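Building a Parts Fixture for Robot-Assisted Desktop Computer Assembly
Mirside Shared Workshop, Member Guides
Updated May 29, 2024

This guide explains how to plan, print and install a parts fixture for a robot arm that works on a desktop computer tower. The fixture holds the loose components in known positions so that the arm can pick up each one and carry it to the case. The instructions apply to the robot cell at Mirside and may be adapted to a home bench of similar size.

Members who use the shared cell must have completed the cell induction. Members who follow the guide at home are responsible for their own risk assessment and should consult the manual supplied with their arm.

What the fixture must do

A computer case is a fixed target. The processor socket, the memory slots and the drive cage do not move once the case is secured to the bench. Loose parts are harder to manage. A memory module laid flat on a bench offers very little for a gripper to close on, and a processor must never be picked up by its contact side.

The fixture therefore presents each part standing or seated so that the gripper can approach it along a clear line. It should also hold the part lightly enough that it can be withdrawn without force. A holder that grips too firmly will cause the arm to enter a protective stop.

Tools and materials

Gray PLA or PETG filament
A flat base plate, printed in one piece if the printer bed allows
Machine screws and T-nuts to suit the bench rails
Digital calipers
Hex keys
A fine file and a deburring tool
A retired desktop computer for practice, with no data of value on the drive

The Carbone printer in the workshop has been used for all fixture parts to date. Bed time must be reserved in advance for base plates.

Step 1. Inspect the gripper

Before any holder is drawn, the gripper must be examined and measured. The shape of the fingers determines how much space each part needs on both sides. Lock out the arm before placing a hand near the fingers.

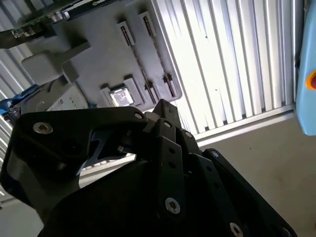
Finger clearance should be measured at the widest point of the hand, including screw heads and links. Members often measure only the fingertips and later find that a plate farther back strikes a neighboring holder. On this gripper the silver hex-socket screws sit at the joints between the black plates, and the long side plate reaches well past the central links, so these areas belong in the drawing as well. Record the width with the fingers fully open and again with the fingers closed. Add a margin of 14 mm on each side for a first fixture. The margin may be reduced once the motion has been proven.

Check every screw on the hand with the correct hex key. Do not tighten a screw at a pivot beyond the value given in the gripper manual. An overtightened pivot will slow the fingers and give misleading position readings.

Confirm that the emergency stop is within reach of the operator's position, and test it before each session.

Step 2. Draw the holders

Draw a separate holder for each type of part. Separate holders can be reprinted one at a time, which saves filament when a slot is found to be too tight.

Memory modules. Use slotted holders that support the module by its ends and leave the middle clear for the fingers. Cut the slot slightly wider than the module and add a small chamfer at the entry.

Processor. Use a square bracket that supports the processor by its edges. The metal heat spreader must face the gripper. Leave the contact side untouched by any raised surface.

Hard drive. Use two blocks and a ledge. The ledge carries the weight of the drive, and the blocks keep it from turning. If the case uses clip-on drive carriers, fit the carrier before taking measurements.

Expansion card. Support the card on edge, with its bracket accessible. Do not allow the holder to press on any component soldered to the card.

Save the drawings under the project name Skurkska in the workshop library, with the date and the filament type in the file notes. The library copy is the reference for any replacement part.

Step 3. Print and finish

Print the holders with the slots facing upward so that no support material forms inside them. Allow the base plate to cool fully before removing it from the bed, as a warped plate will place every part out of position.

Remove burrs with the deburring tool and try each part by hand. The part should enter under its own weight or with light finger pressure. File the slot in small amounts and try again after each pass. Discard any holder that has cracked along a layer line.

Step 4. Mount the holders on the base plate

Arrange the parts in the order in which they will be used, with the most delicate part nearest the middle of the arm's working range. Attach each holder with two screws to prevent rotation. Once all holders are in place, load the fixture and look at it from the direction of approach.

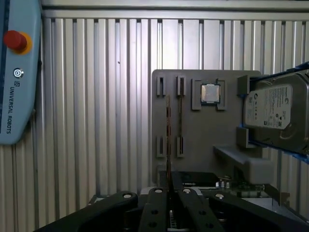 Loaded fixture from the gripper's side: memory module between the slotted holders, processor in its square bracket, and hard drive in a blue tray.

Review the layout against the following points before proceeding.

The fingers can open fully at each part without touching another part.
The processor is seated flat in its bracket.
The drive rests on the ledge and does not rock.
Labels and loose carriers do not project into the path of the hand.

Step 5. Secure the case and the fixture

Disconnect the computer from power and hold the power button for several seconds to discharge the supply. Remove the side panel. Lay the case on its side so that the motherboard is level and the open side faces the arm. Wear a grounded wrist strap for all work inside the case.

Position the fixture beside the case and fasten both to the bench. Tighten the fixture screws in a cross pattern. Mark the rails with tape at each corner so that the fixture can be returned to the same place after cleaning.
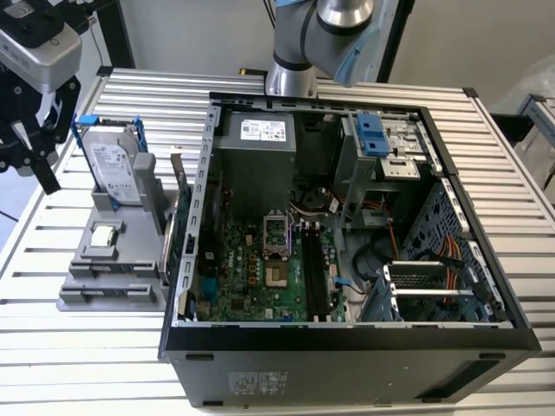
Cable routing deserves attention before the first motion is taught. Power and data cables spring back after being pushed aside, and a loop that clears the hand on one run may catch it on the next. The orange cables that drop from the drive bay toward the motherboard, and the black cable looped across the floor of the case, are typical of what must be tied back in an older tower. Use reusable ties and fasten them to the chassis. Keep the area above the processor socket and the memory slots open. Leave the socket's retention frame in the raised position for the processor trial, and protect the exposed contacts with the plastic cover whenever work is paused.

Step 6. Teach the positions

Teach all positions at reduced speed. For each part, record four points: a safe point above the fixture, an approach point, the pick point and a retreat point. Repeat the same sequence for the target inside the case. Name the points after the part they serve.

Begin with the expansion card or the drive, as these tolerate small errors. Proceed to the memory module when the first part can be lifted and returned without contact with the holder. The processor should be taught last. Members are advised to practice with a dead processor, which may be obtained from the Besport parts bin by the entrance.

Insertion of a memory module requires a straight downward path and a force limit. Set the limit low and increase it in small steps. If the arm stops before the module is seated, check alignment first and raise the limit only when alignment has been confirmed by eye.

Step 7. Run the acceptance test

A fixture is accepted for shared use after 100 consecutive pick-and-return cycles without a dropped part or a protective stop. The test may be divided across sessions, provided the fixture is not loosened between them. The current fixture completed 574 cycles before its first holder was replaced.

Record each stop in the cell log, including the part, the position name and the action taken. A stop caused by a worn holder does not void the test if the holder is replaced from the library drawing, but the count for that part begins again.

Troubleshooting

The part tilts as it is lifted. The pick point is off center. Move the point toward the middle of the part and repeat at low speed.

The part stays in the holder. The slot is too tight or a burr remains. Remove the holder and file it off the bench, keeping dust away from the open case.

The fingers touch a neighboring holder. Reduce the opening width for that pick. If contact continues, move the holder.

Positions drift between sessions. Check the tape marks and the fixture screws, then verify one known point before teaching any others.

Maintenance

Inspect all holders for wear every 14 days while the fixture is in regular use. Wipe the base plate with a dry cloth. Solvents must not be used on printed parts. Return drives, memory and cards to antistatic bags at the end of each session, and leave the arm parked with the fingers clear of the bench.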